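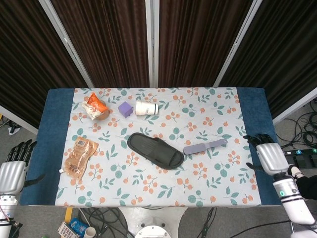 Studen tablecloth, berry and leaf print

I've been selling table linen from Fivstead for a good while now, and this is the cloth I get asked for most at the market. The print is all orange-pink berries on thin stems, with teal sprigs and little rounded leaf clusters scattered between them on off-white. Orvokki Salminen drew it for us at her kitchen table one April, and she wouldn't let me change a thing (I wanted more leaves - she was right, I was wrong).

It's a cheerful cloth without being a loud one. I use mine every day, for breakfast, sorting the post, wrapping parcels, whatever's going on, and the pattern is busy enough that a few crumbs don't bother me until I get round to shaking them off.

How I like to lay it

I put mine over something darker. A deep blue velvety cover underneath looks lovely, and if you let the blue show at both ends you get a proper border for nothing. The teal in the leaves picks it up beautifully! Over bare wood it looks plainer and more summery, and Indira Namboodiri, who helps me on the stall, has hers on a white garden table and swears that's the only way to have it.

I like just a small fold over the front edge, not a long drop. Long drops end up in laps, and I have grandchildren who pull.

Washing

Warm wash, mild powder, and take it out as soon as the machine stops. I hang mine over two lines so it doesn't get a crease down the middle. Iron it on the wrong side while it's still a bit damp. For tea, get cold water on it quickly. For candle wax, let it set hard and lift it off with a blunt knife before you wash. Please don't bleach it - the orange goes first and you'll be cross with me.

The first wash takes it in a little, so if your table is a tight fit, go up a size.

Sizes and ordering

There are 4 sizes, and the one most people want is the rectangular one for a table that seats six. Price for that is 48, and the order number is 402 if you're ringing up. If you're not sure, measure the top of your table and tell me the length and width, and I'll work it out with you. I can hem to an odd size too, though it adds 2 weeks as Martti Hyvönen does all the sewing himself and he won't be hurried.

Napkins in the same print are sold separately. I've also got the Lahtinen runner in plain teal, which goes nicely down the middle if you've got people coming.

Orders go out on a Wednesday.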